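양팔 로봇 원격조종으로 과일 담기 시연 모으기, 제가 하는 순서대로 적어봅니다

지난번 글에 "리더 암 잡고 그냥 움직이면 되는 거 아니에요?"라는 댓글이 달렸는데요, 네, 저도 처음엔 그런 줄 알았어요 ㅎㅎ 그런데 그렇게 신나게 모은 첫 데이터로 학습을 돌렸더니 로봇이 봉지 앞에서 부들부들 떨기만 하더라고요. 그 뒤로 방식을 꽤 많이 바꿨고, 지금은 나름의 순서가 생겨서 정리해 둡니다.

작업은 과일과 비닐봉지 다루기예요. 한 팔로 봉지 입구를 잡고 다른 팔로 과일을 옮기는 식인데, 봉지가 매번 다르게 구겨지니까 사람이 직접 보여 주는 게 제일 빠릅니다.

시작하기 전에

리더 암 두 개를 책상에 단단히 고정하세요. 저는 클램프 하나로 버티다가 시연 중에 왼쪽이 통째로 돌아간 적이 있어요. 의자 높이도 은근히 중요해요! 팔꿈치가 책상보다 낮으면 몇 번만 해도 어깨가 뻐근해지고, 어깨가 아프면 동작이 거칠어지거든요.

팔로워 쪽은 전원을 넣고 홈 자세로 보낸 다음, 리더를 비슷한 자세로 맞추고 나서 동기화를 켭니다. 순서를 바꾸면 팔이 확 튀어요. 제가 쓰는 Trirero 스크립트는 관절 차이가 크면 경고만 띄우고 그냥 연결해 버려서(왜죠...) 눈으로 꼭 확인합니다.

손목 카메라 화면도 이때 봅니다. 그리퍼를 끝까지 벌렸다 오므리면서 손가락 끝이 화면에 계속 잡히는지 보면 돼요. 그리고 손목을 양쪽으로 크게 돌려 보면서 케이블이 당기지 않는지도 봐 주세요. 케이블은 좀 헐렁하다 싶게 고리를 만들어 두는 편이 좋더라고요.

시연하기

1. 물건을 놓고 손을 완전히 뺀 다음에 녹화를 시작합니다. 제 손이 첫 장면에 들어간 에피소드는 다 버렸어요, 아까워도요.

2. 봉지를 맡은 팔부터 움직입니다. 가장자리에 손가락 하나를 안쪽으로 넣고 천천히 닫으세요. 위에서 꾹 집으면 앞뒤 면이 같이 물려서 입구가 안 열립니다.

3. 봉지가 잡히면 그 팔은 가만히 둡니다. 이게 제일 어려워요! 다른 손에 집중하다 보면 가만히 있어야 할 손이 슬금슬금 내려가거든요. 저는 팔뚝을 책상에 붙이고 버팁니다.

4. 과일은 가운데를 잡습니다. 레몬처럼 단단한 건 대충 잡아도 되는데 포도는 송이째 들면 무게가 아래로 쏠려요. 들어 올린 다음 잠깐 멈췄다가 옮기세요.

5. 봉지 위에서 그리퍼를 열고, 곧장 위로 뺍니다. 옆으로 빼다가 봉지까지 끌고 나온 게 한두 번이 아니에요.

6. 홈 자세로 돌아온 뒤에 녹화를 끝냅니다.

에피소드 하나에 저는 80초를 한도로 잡았어요. 그걸 넘기면 대개 중간에 헤맨 거라서 지우고 다시 합니다. 집다가 한 번 놓친 정도는 그대로 둬요. 다시 집는 모습도 배워야 하니까요. 같이 작업하는 Roswitha Lanz는 그런 것도 전부 지우자는 쪽이라 이 부분은 아직 의견이 갈립니다 ㅋㅋ

배치는 조금씩 바꾸기

같은 자리에만 놓고 찍으면 로봇이 그 자리만 외워 버려요. 저는 배치를 11가지로 적어 놓고 돌려 가며 씁니다. 그릇 위치, 봉지 방향, 과일 종류를 한꺼번에 다 바꾸면 나중에 뭐가 문제였는지 찾기가 힘드니까 한 번에 하나씩만요. 봉지도 반투명한 것, 무늬 있는 것을 섞어 주세요. 반투명한 쪽은 손목 카메라로 보면 가장자리가 잘 안 보여서 시연할 때도 더 천천히 움직이게 됩니다. 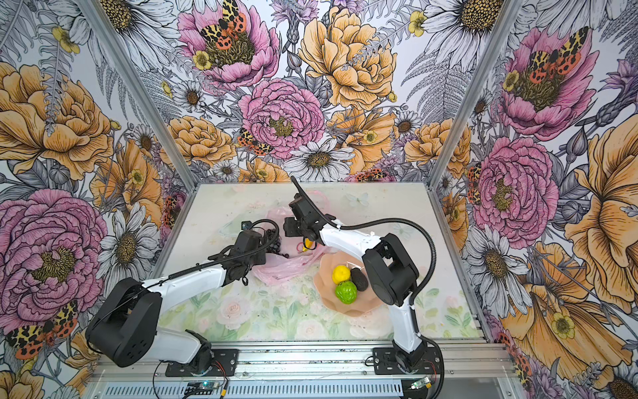
꽃무늬 벽지 앞에서 양팔로 작업 중

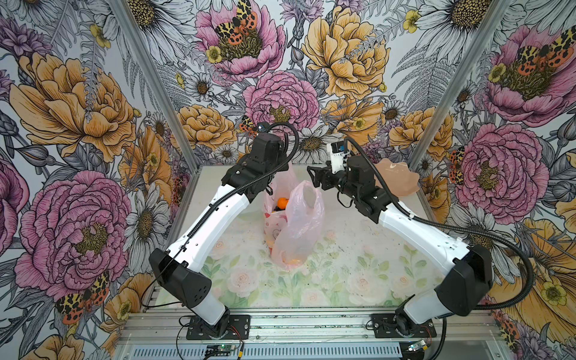 모은 다음에는 재생을 꼭 해 보세요. 저는 아홉 개 찍고 한 번씩 쉬면서 방금 찍은 걸 빠르게 돌려 봅니다. 카메라 하나가 멈춰 있었다든지, 그리퍼 값이 안 들어왔다든지 하는 건 그때 잡아야지 나중에 발견하면 정말 울고 싶어져요. 1월에 제가 그랬습니다... 오후 내내 찍은 게 왼쪽 손목 영상 없이 저장돼 있었어요.

몇 개나 모아야 하냐는 질문도 많이 받는데, 저희는 지금 500개 넘게 모았고 초반에 찍은 건 대부분 안 씁니다. 조종하는 사람이 익숙해지기 전 데이터는 속도가 들쭉날쭉해서요. 처음이라면 연습용 폴더를 따로 만들어 두고 마음 편히 망쳐 보세요!

폴더 이름에는 조종한 사람 이름도 꼭 넣어 주시고요. 사람마다 손버릇이 달라서 나중에 나눠 볼 일이 생깁니다. 저는 이름, 배치 번호, 봉지 종류 순으로 적어요. 동기화 설정 파일은 정리가 좀 되면 다음 글에 올릴게요. 리더 암 그립에 감은 테이프 물어보신 분, 그건 그냥 테니스 라켓용 그립 테이프예요.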